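Rarnholm student team to bring sock-handling project to August open day

The robotics club at Rarnholm Technical College will present its cloth-handling project, Joro, at the college open day in August. The project studies how a two-jaw gripper with a camera at the wrist can pick up, hold and turn small knitted items.

Joro was started by 14 students under the supervision of Sarla Joshi, lecturer in control engineering. The club chose socks as its test item. A sock has no fixed shape, folds over itself when lifted and can present its opening in any direction, so a stored position is of little use to the control software.

Training data is collected by hand guidance. A student operates the gripper through a complete task while the wrist camera records. Each recording is then checked by a second student, and those with a blocked view or a missing start point are removed. The current set holds 2355 recordings, of which 316 are reserved for testing and are not used in training.
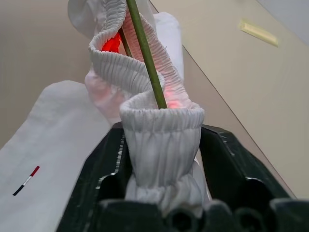 Can pupils from other schools take part in the project?
Places are open to pupils aged 16 and over from any school in the Rarnholm area, subject to a short safety course in the college workshop.

Work is divided between two groups. The first, led by Si-eun Bang, covers the jaws and the wrist mounting. The second, led by Alois Ammann, maintains the recording software and the training runs.

"Ribbed fabric gives the jaws something to hold, but it also stretches," said Bang. "We set the closing force low and raised it in small steps – the log of those steps now fills most of a folder."

The club will enter Joro in the Golby student handling contest, where each team has 500 seconds to complete a set of cloth tasks. Entries are judged on completed tasks only. Tae-yang Choo will act as team operator, with Hwa-young Cha as reserve.

Demonstrations at the open day will start at 10.30 am and 2 pm in the main workshop. Enquiries about places should be addressed to Sarla Joshi at the college's engineering office.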